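Knots That Hold: Final Report
Nighat Gilani and Saqib Usmani, 4/18/19

We wanted to know which everyday knots slip the least, and we had a great time finding out! We tied cotton, nylon and waxed thread 3 ways and hung weights from each loop until something gave. 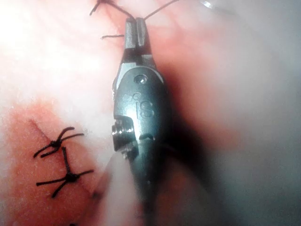 Waxed thread was our big surprise. The square knot held 500 grams in it, and the surgeon's knot made it to 556 before the thread itself broke. Tail length matters too. A short cut end like the one next to the metal jaws looks neat, but in nylon our short tails pulled right through the knot. Next we'd love to try fishing line, and Saqib already has a spool.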